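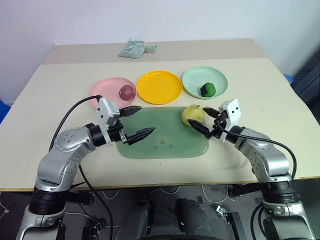

**Bayu Purba**

Back from the open day at Dasero on Thursday, and I promised a few of you a report, so get comfortable. They had the two-arm table set up, with colored plates and a green mat and a pear, and my daughter and I parked ourselves there long past the point of politeness. The young woman running it let us ask everything (and I mean everything, I asked about the cables). She told us they'd done 143 runs that week and she still held her breath when the fingers got close to the pear!

---

**rulladex_fan**

Lovely write-up, but I saw a similar demo at Flikovell in June and came away a bit flat. Two arms, all that metal, to put vegetables on plates? My nephew does it faster and he's 2.

---

**Bayu Purba**

Ha, I had the same grumble on the drive over. Watching it in person softened me up, though. 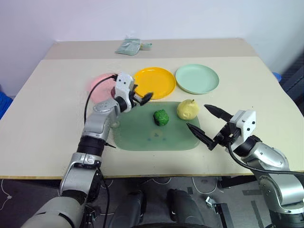

What got me was how narrow the room for error is. A pear has no flat side to grab, and both arms are working over one little mat, so each has to keep out of the other's way. I stood there with a cup of bad coffee and forgot to drink it. My daughter was rooting for the broccoli.

---

**mrs_shehata**

Was it crowded? I'd like to bring my dad, but he can't stand in line for long.

---

**Bayu Purba**

They said some 400 people signed up, but it was quiet after lunch and there were folding chairs in the hallway. Do bring him, they're very patient with questions.

---

**rulladex_fan**

Still not sold, but I'll go look at the next one if there's parking.

---

**Bayu Purba**

Lot behind the building, come in by the side gate.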